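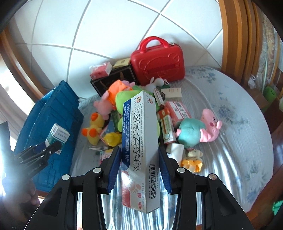 Ribbed pads closing on a tall medicine box, sorting at the table.

Zedico Pad Set for Hand-Held Grippers

The Zedico set is made for people who build a two-finger gripper at home or in a shared workshop and want a better surface on the fingers. The pads are blue and have ribs across the face. They are sold by Rarska in packs for one gripper, with screws and one printed fitting sheet.

Please check your finger plates before you order. The holes must be drilled by you, and the sheet is the template for this. Put the sheet flat, mark the holes, drill slowly. Fitting takes nearly 100 minutes the first time – the second gripper goes faster.

For a first trial we recommend a mixed pile: small cartons, soft toys, a bottle, a roll of tape. Flat cartons are the easiest. A plush toy needs a wider opening, and you should close the jaws a little more than you think. Tape can be taken by the rim, with one finger through the core.

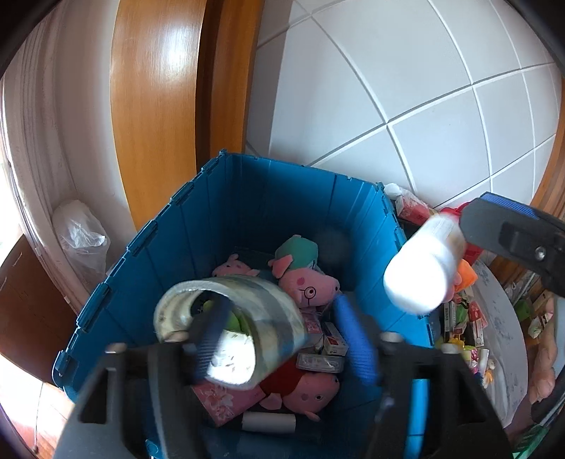 A buyer from Itance wrote to us that the template printed slightly too small on his machine, and that he had to drill two plates again. He asked if we could add a ruler line on the sheet, and from the March batch it is there.

Weight limit: 500 g with the standard screws, 800 g with the long ones. Long screws are ordered separately.

Shipping from Zaidi takes 7 working days.

14 shares – 3 comments
Contact | © Rarska | Back to top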